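The Room in Rernum

The shoulder motor was promised for the second week of December, and in the third week Zineb Shehata stopped asking about it. Sachdeva, who sold used motors from his garage at the far end of Tiltdale, had a way of saying "tomorrow" which was very kind and had no number in it.

So the arm lay on the bench of the shared workshop without its shoulder. It had a name, Clumisari, which Fahad Yousafzai had painted on the base before anybody agreed to it. It had an elbow and a wrist. It had two printed fingers in grey plastic. With a screwdriver you could push the fingers together, and when you let go they stayed where you put them.

"You can work in the room," Fahad told her. "The motors there come on time."

The room was inside Rernum, the simulator which he had on the old computer beside the drill press. Jyoti Mittal had built it two winters before, for another project that was given up. She had moved to the coast after that, and the room stayed on the computer like furniture in a rented flat. Zineb had opened it once, in October, and closed it again. She did not like to work with things which she could not pick up.

But the evenings were long and the bus home was only once an hour. She put on her coat, as the heater in that corner did not do much, and she sat down and loaded the arm.

The first thing she did was to choose the view from the wrist. Fahad always looked from outside, from a corner of the ceiling, as if he was guarding a shop. Zineb wanted to see what the hand would see. She sent the wrist up and back, opened the fingers as far as they would go, and waited for the picture to settle.
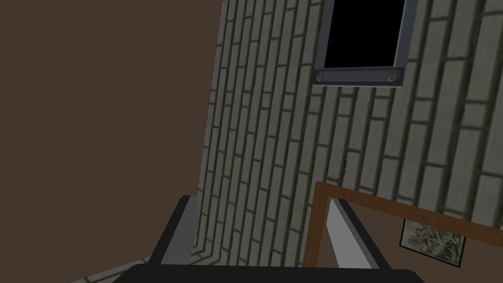 The wrist view in Rernum, with the fingers open.

She had expected something cleaner. A simulator, in her opinion, should be a white floor and some lines. Jyoti Mittal had given it bricks, and a tiled floor, and on the wall inside a big wooden frame she had hung a small picture of something pale and tangled, maybe branches. Why would a person do that for a robot? Zineb leaned close to the screen to look at the branches until they were only squares of grey colour.

"Did she finish it?" she asked.

"The room? No. She said that a room is never finished. Then she got the job."

Fahad was filing the edge of a bracket and he did not look up. He was an honest worker with metal and an impatient one with everything else. His proposal, which he repeated each time they had tea, was to buy a proper gripper. He had found one for $890, and he had already divided it between the two of them and one other person, who was not yet found.

"It closes," he said. "It opens. It tells you how hard it is holding. What more do you want from a hand?"

Zineb wanted the hand to be theirs, but she thought it would sound childish, so she said that it was too much money.

The arm was for Sunita Srivastava, who mended clothes in the shop under Zineb's apartment. On the wall behind her sewing machine she kept her thread, from the floor to above the door, and to reach the upper rows she climbed on a stool which had been repaired with a belt. Zineb had seen her on that stool in the autumn, with one hand on the wall and the other hand among the blues. She went upstairs and made the first drawing on the back of a phone bill. An arm on a rail, with a hand at the end of it, to bring down the thread. The full spools, the big ones for the machine, weighed 200 grams. It was a small weight for a person and a serious one for a plastic finger.

She had not told Sunita. She had told only Fahad, and afterwards her cousin Jyoti Ahuja on the telephone, and her cousin had laughed and said, "Buy the woman a ladder."

In the room inside Rernum, Zineb began with the fingers. She wrote a small program that opened them, moved the wrist a little, and closed them on nothing. Then she ran it again with the wrist at another angle. She kept a notebook for it, with a pencil on a string, and in the notebook she wrote the angle and what the fingers did. Mostly they did what she asked. Sometimes the left finger arrived before the right one, and she wrote this too, with a small star.

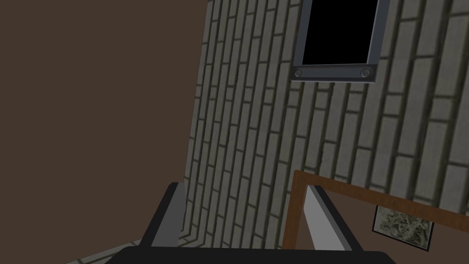

By the new year she knew the room better than she knew the rest of the workshop. She caught herself thinking about it on the bus. The brown wall was so plain that it rested her eyes. The window was black, and she supposed that Jyoti Mittal had meant to put something behind the glass, some trees or a street, and had left it for another evening. Zineb could have put a street there herself. She knew how to do it by now. But it felt like writing in the margin of a borrowed book, and she let the window stay as it was.

On the 133rd run she found what the star meant.

It was late and Fahad had gone to his sister's. She had slowed the program down so that she could see each small step, and she noticed that when the wrist turned past a certain angle, the left finger got its order one step early. It was her own mistake. She had typed the two lines in the wrong order, in the first week, and had copied them faithfully ever since. She changed them. She ran it again, and the fingers came together at the same moment, like two people who reach for the same door and both stop.

She said "Oh," quite loudly, in the empty workshop. Then she turned off the heater and ran for her bus.

The motor came on Feb 10, 2021. Sachdeva brought it himself, wrapped in a towel, and he would not sit down. He put it on the bench and patted it and told them it was from a machine that had folded boxes all its life and never complained. When he was gone Fahad took away the towel and turned the shaft with his thumb.

"It's good," he said, a bit disappointed, for he had prepared some things to say if it was bad.

They needed three evenings to mount it. The holes in the bracket did not fit, so Fahad drilled new ones, and the new ones were very beautiful, and the cable was then too short. Zineb soldered a longer piece. She burned her finger and the edge of her notebook. Through all of this the room was still open on the old computer, with the arm holding its last position, and whenever she went past to get the pliers she looked at it the way you look in at a neighbour's kitchen.

"Send it somewhere else," Fahad said on the third evening. "I want to compare the shoulder. Send it high, and to the right, and write down the numbers."

She typed it with her burned finger in the air.

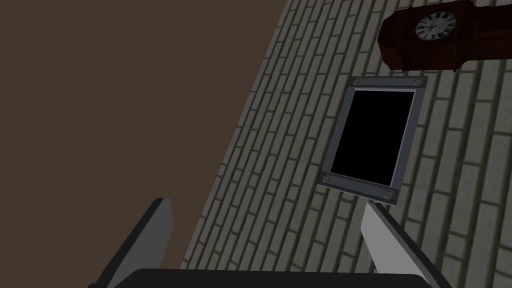

"There is a clock," she said.

He came to look, wiping his hands on his trousers. In all those weeks she had not turned the wrist this way. It was an old sort of clock in a wooden case, with Roman numerals, a clock from somebody's grandmother's house. Its small hands were too far away for her to read.

"She made a clock," said Fahad. "She had no time to finish the collision model for the floor, and she made a clock."

Zineb wrote down the numbers for the shoulder. She thought about Jyoti Mittal, whom she had met one time only, at a barbecue, and who had talked the whole evening about bread. She wondered whether the clock had been copied from a real one, and whether it hung now in an apartment by the sea. It would be easy to write to her and ask. Fahad had the address.

"Ready?" said Fahad.

On the bench they had a spool of navy thread, one of the big ones. Zineb had bought it from Sunita that morning and had been forced to invent a pair of curtains. Fahad stood it on a block of wood and stepped back further than was needed. Zineb moved her chair until she could see both the arm and the stop button, and she pressed the key.

The shoulder turned. It made a noise which it did not make in Rernum, a low complaining noise, so Sachdeva had not been completely correct. The elbow followed. The wrist bent down over the spool, and it stopped a little too far to the left, and the fingers closed, both in the same moment, on the thread and on the edge of the block together.

It lifted them both. For as long as you would need to say your own name, Clumisari held the spool and the wood in the air. Then the block slid out and fell on the floor, and the spool went after it and rolled away under the drill press, leaving a navy line behind it across the concrete.

Fahad was already down on his knees with the flashlight.

"It had it," he said from under there. "Did you see? It had the wood too. How heavy is this wood?"

"I don't know."

"Then weigh it!"

She got the kitchen scale from the shelf above the sink and blew the dust off. While she waited for the display to come to zero, she pulled in the thread, hand over hand, and wound it around the pencil from her notebook. It was a long thread. On the other side of the workshop Fahad was talking about the fingers, that they could have a piece of rubber on the inner side, that he had an old bicycle tube at home, and that he would cut it very thin.

He did not mention the $890. She put the block on the scale and called out the number to him, and he asked her to say it again.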